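Regulating a carriage clock after a change of platform

27 Dec 2017

The Raltari is running again, and since the last post on it stopped at the point where I had ordered a new platform escapement, I will pick up from there.

For anyone arriving without the earlier posts: it is a plain French-style carriage clock, timepiece only, eight-day, with an enamel dial signed Raltari and the number 1142 stamped on the back plate. I have found nothing useful about the name. A retailer in Gurncombe is my guess, as the key came in an envelope with a Gurncombe address on it, but a key envelope is poor evidence and I would not want to be quoted.

The old platform had a cracked balance staff and a hairspring that somebody had bent in at least two places and straightened in one. I could have had the staff turned and the spring replaced. The quote for that was a little more than the clock cost me, so a modern lever platform went in and the old one is in a labelled tin inside the case box. If the next owner wants to put it right, all the parts are there except one screw, which was missing when I got it.

Fitting

The platform plate was slightly too long. I took the excess off the end away from the escape pinion, on a flat file, with the balance and pallets removed and the plate cleaned afterwards in the usual way. The holes did not line up with the holes in the movement either. They never do. I drew the two nearest ones over with a round needle file and drilled the other two fresh.

Depthing between the contrate wheel and the escape pinion is where most of the time goes. The contrate wheel has an adjustable end bearing on this clock, a small brass bar with a screw behind it, and the temptation is to set the mesh with that alone. It should be used last. Get the platform sitting square and at the correct distance first, then use the bar to bring the endshake of the contrate arbor down until it is just perceptible. If it is too tight the balance amplitude falls away at once. If it is too loose the clock will run well on its back and badly upright, which sends people looking for faults in the escapement that are not there.

I packed one side of the platform with a strip of brass shim to get it level. I dislike shims, but the alternative was to file the top of the original plates, and I was not going to do that to save a strip of brass.

Screws are the old ones, cleaned and re-blued. One of the heads had been chewed and I dressed the slot. It still looks chewed in a good light.

Lubrication

Light oil to the escape wheel pivots, pallet pivots and balance jewels. A trace on the pallet faces. Heavier oil to the train, and mainspring grease in the barrel. No oil on the contrate teeth or on any other teeth, for the benefit of the reader who wrote in October to say his grandfather always oiled his. I am sure he did. The clock I had in from Eltmont that same month had been treated the same way, and it took an afternoon with pegwood to get the black paste out of the pinion leaves.

Regulation

The clock went on test on the shelf in the back room, out of its case but under a glass cover. I started with the index in the centre and let it run for a full day before taking any reading. The first figures were fast by 44 seconds a day at full wind. I moved the index one division towards slow and it went to fast by less than half of that, then another part division and it was within a few seconds either way, which is as good as I ask of a clock of this type.

What interests me more is the change over the week. A new platform in an old train will often show a respectable rate on the first day and a poor one on the seventh, and an owner who winds on a Sunday habit will only ever notice the total. I take a reading every evening at the same hour and write it in the book. The Raltari loses slightly as the spring runs down, with most of the loss in the last two days. The mainspring is old and set, and I expect a new one would flatten the curve a good deal. I have not fitted one. The amplitude on the last day is still healthy, the clock runs more than eight days, and I would like to see what it does over the winter before changing a second thing.

That last point is worth keeping to. If the platform and the mainspring are changed in the same sitting and the rate comes out strange, there is no way of telling which of them to blame without undoing one.

I checked three positions only: upright, tilted slightly forward and tilted slightly back. There is no sense in testing a carriage clock dial-down unless it is going to be carried about, and this one is going to live on a bookcase.
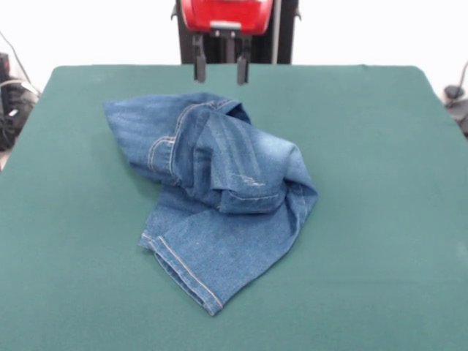
Timing equipment

Several people have asked what I use. The timing machine is a Lockyer, the older one in the grey case, bought second-hand from Raelene Trevaskis when she gave up taking in outside work. It cost me about £200, which was fair. It has a clip-on pickup as well as the stand, and for carriage clocks the clip is the only part I use. It goes on the platform screw head if there is room, or on the edge of the back plate if there is not.

The beat rate has to be set by hand. The Lockyer will try to guess, and for watches it guesses well, but with clock platforms it is prone to choosing a neighbouring rate and then reporting an alarming error with great confidence. Work out the train count first. Multiply the teeth of the centre, third, contrate and escape wheels together, divide by the product of the driven pinions, and double the result to get beats per hour. If the count does not agree with the platform supplied, the supplier has sent the wrong one and no amount of moving the index will help. I have had this happen once, and I lost an evening to it.

A phone application will do the same job within limits. The ones I have tried give a sensible rate figure and a doubtful amplitude figure. For regulation over days and weeks neither machine is needed at all, only a reliable reference and a notebook.

Beat error

New platforms are usually supplied close to beat, and this one was close enough that I left it alone. Raelene does not agree with leaving it. Her view is that if it can be read on the machine it can be corrected, and that a lever clock a little out of beat will stop one cold night and make you look careless. My view is that turning the collet on a new balance to gain half a millisecond puts the hairspring at risk for no change the owner will ever see. She has done a great many more of these than I have. I have still left it alone.

Casing up

The case needed little. Four bevelled glasses, one with a small chip at the bottom corner, hidden when the door is closed. The oval glass in the top is original as far as I can tell, and it is the reason the look of the platform matters at all. The new one is brighter than the old and it shows. Some repairers tone them down. I have not, partly because I think an honest replacement should look like one, and partly because my last attempt at toning brass came out the colour of weak tea on one half and nothing on the other.

The lacquer on the pillars is worn at the handle end and sound elsewhere. It was wiped over and left.

Reassembly is the reverse of what was done before, with one caution. The glasses are held by the pillars and the pillars are held by the base screws, so all of it is loose until the last screw is nipped up. Do it upside down, on something soft, and bring the screws up a little at a time in rotation. If a glass rattles afterwards, slacken everything and start again – do not pack it with card.

Still to do

The hand-setting square on the back is worn to a taper and the key slips on it. I will either dress the square and close the key down to fit, or make a new arbor, depending on how much metal is left once it is square again.

The minute hand has been shortened by somebody and does not reach the track. I have not decided about that.

I will post the weekly rates when there are enough of them to be worth plotting.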